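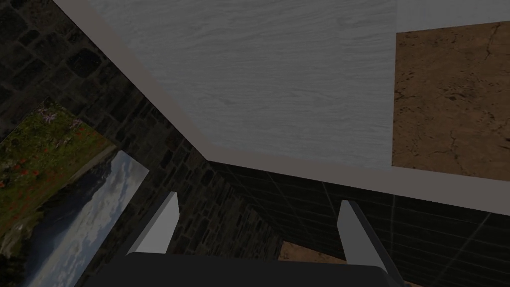 I promised some people at the Graltholm meetup that I will write down how our small team is planning the money for a two-arm robot. So here is the long version, in short pieces. I am an engineer and not a finance person, please be patient with my tables which are not tables.

Starting point, 04/07/2026: we have a simulated robot, a simulated room, and a budget sheet with many yellow cells. Yellow means "we guessed." The plan is to have as few yellow cells as possible before we sign anything.

We call the project Lò. It is easier to say in a meeting than "mobile manipulation, phase one."

First decision, already made: we do not buy the robot this year. We rent it for August. The rent is 3000 for the month, from Flarkent, with two arms, a gripper on each arm, and the head camera included.

Please read the word "included" very slowly when you get a quote. In our first quote the head camera was included and the wrist cameras were an option. In the second quote it was all included, but the cables to the wrist cameras were an option. I had to ask for the third one.

A wrist camera without a cable is a paperweight with a lens.

Second decision: all tasks must run in simulation first, in Flitent, and only the tasks that survive will get robot hours in August. Rented days are expensive and simulated days cost electricity and my patience.

What I did not understand in the beginning is that the simulation is also a planning tool for purchases. I thought it was only for training. But every day I look at the views and I write another line in the sheet.

Small example. We had a line "two wrist cameras, standard lens." Then I looked through the wrist views for one afternoon. When the gripper is open, the fingers are on the left and the right side of the view, and the palm takes the bottom. What remains between them is what the policy can use. So the lens moved from "standard" to "ask about wide angle."

I asked. Wide angle is the same price. I would have paid for the wrong one with a smile.

The same thing with the head view. In a sales brochure the head camera sees the world. In our runs the head camera sees a lot of robot. The body covers the bottom center of the view, so anything placed close to the body is a problem for this camera.

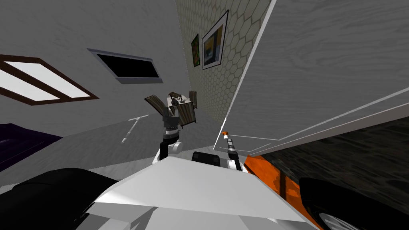 Ayana Moges asked me why we do not simply put one more camera on a tripod in the corner and stop worrying about the head. A tripod costs less than one hour of my complaints, according to her.

It is a fair question and I have two answers.

The first: our robot has to move between rooms. A tripod does not follow. If we train with the corner camera, then every room where we want to work needs a corner camera, and this line in the budget grows with each room.

The second: somebody will kick the tripod. I know which colleague, and he knows it too. After that we calibrate again, and calibration is rented time.

But I have put one fixed camera in the sheet for the evaluation only. We want to watch the failures later from outside. The policy will not see it. So Ayana has won a half point.

Now the computer. For a long time I wanted to run everything on the laptop we have. It is possible when you render one camera. We need the head and the wrists together, and then the laptop becomes a heater.

We found a used workstation for 1268, with enough graphics memory for all views at once. I have compared it with renting in the cloud. For one week the cloud wins easily. For the months until August and after it, the workstation wins, and it stays with us when the robot goes back.

I know that a used machine has a risk. The seller lets us run our own job on it for one evening before paying. If a seller does not allow this, I would go to the next seller.

Third topic, spare parts. Many first budgets I have seen have zero in this line. I also had zero.

A set of spare gripper fingers is 248. The supplier told me that a customer normally orders it after the first week, and then waits for delivery with a robot standing still. We will order it together with the rental, so it arrives in the same truck.

Compare it with what one day of standing still costs you. For us the decision took less time than writing this post.

If you rent, ask also who owns the broken fingers. I am serious. In our contract draft we have to return all parts "including consumed parts." I would like to return a small bag of pieces, but I want to know it before. 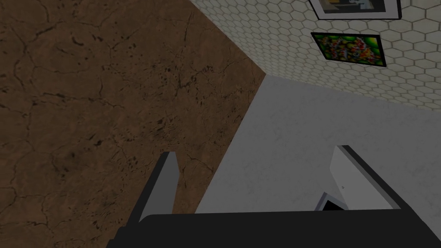
The fingers bring me to the question of which surfaces the robot will meet, and this has become my favorite part of the planning.

In simulation we change the room very often. Textures of floors, walls and table tops are swapped, and some of the combinations are ugly. A decorator would cry. For the policy it is good, it should not learn that a table is always one color.

For the budget it raised a practical question: do we need to build a real test corner, and how nice must it be?

My first sheet had a beautiful test corner. Proper flooring, a proper door, furniture. My colleague called it "the apartment." It was more expensive than the computer.

The new version is 800 for everything: one solid table, some boards we can cover with printed sheets, a second-hand chair, and good lamps. The lamps are the largest part of it, and this is on purpose. Changing a printed sheet takes a minute. Bad light stays in all your recordings.

By the way, lighting in the simulator is a setting, so it is easy to forget it is a purchase. We had "lamps" missing from the sheet until May. I mean the plan said we would buy them in May, and then I noticed the plan had no lamps in it at all. So now they have a line and a date.

Something about the floor. We have carpet in one part of the office. The base of the robot has small tolerance for carpet edges, Flarkent was open about this when I asked. So we must either keep the robot on the hard floor or buy a ramp. I have chosen to keep it on the hard floor and put tape. The tape is in "misc."

"Misc" is where all my mistakes live. I am trying to keep it small, but each time I look, it has eaten something new. Door stoppers. A power strip with a long cable. A second emergency stop, which I think should never be in "misc" and I have moved it to "safety" with its own line.

Now hours, the part that has no invoice. Our real cost in August is people. A robot with two arms needs one person to operate and one person to watch with the stop button, that is our rule. If both of them are also the people who fix the code in the evening, they will be tired after some days, and tired people kick tripods.

So we plan the morning for robot work and the afternoon for looking at the data. On paper it looks like we waste half of the rent. I had this discussion with my manager. I showed her the simulated runs we had never opened, a whole folder of them, and she understood it immediately.

Data you do not look at is also a purchase, you have only bought it badly.

One more line which I recommend: storage. The head view and the wrist views for every run, saved in full size, fill a disk faster than I expected. We keep all the failed runs and thin out the good ones. Some people do the opposite and I think they will be sorry.

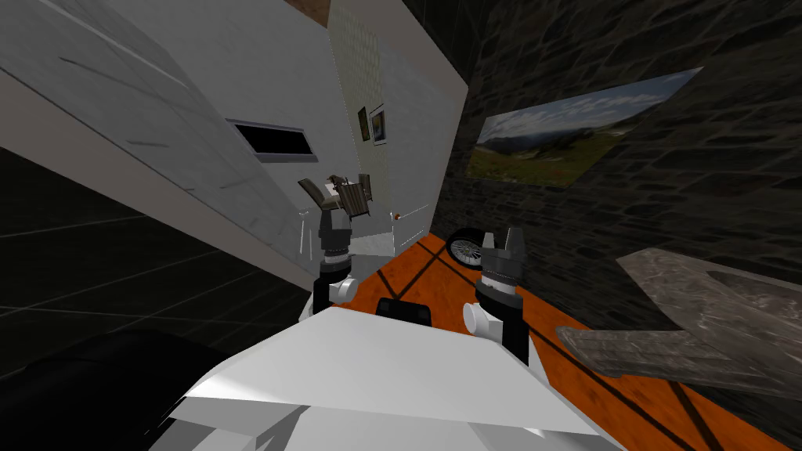
Under the storage post there was a comment that the whole thread is backwards: rent the robot now, learn on the real one, and make the budget from what breaks.

I understand this opinion. With a bigger team I would maybe do it. When you have people who can repair things in parallel, the real robot teaches you faster than any simulator.

For us the order is different because we can pay for one month only. If the first week goes to discovering that the lens is wrong and the lamps are missing, one quarter of our robot is gone.

There is also the matter of reach. In the simulator I can put an object on the floor and look if the arm gets there without the base moving into a wall. I do this in my slippers. The answer decides whether we ask for the longer arm mount, and the mount can only be ordered before delivery.

At the moment our answer is "reach is fine on the table, not comfortable on the floor." So the floor tasks are moved to the end of August, and if they do not fit, they do not fit. The longer mount stays out of the budget. This cell is still light yellow.

To the same person: yes, I agree that contact in simulation is too friendly. Objects are more polite there. For this reason we do not use the simulated success rate to decide purchases. We use it for views, space, reach, and the computer. For grip force I trust only the rental month.

Some questions to send your supplier before you accept a quote, copied from my own email:

What exactly is in the box, cables included?
Can we install our own software, and does it change the warranty?
What happens if the delivery is late, do we get days or money back?
Who pays the transport in both directions?
Is there a person we can call during our working hours, in our time zone?

The last one was the most useful. Two suppliers did not answer it and this was also an answer.

What is still open on our side: insurance. The office policy covers computers and furniture. When I asked if a rented robot is a computer or furniture, the lady on the phone was quiet and then asked me to write an email. I have written it. I will add the reply to this thread when it comes.

Next for me is to clean the sheet, remove our internal names and put it where other small teams can copy it. If you have a line in your own budget that you forgot the first time, please send it to me, I still have room under "misc."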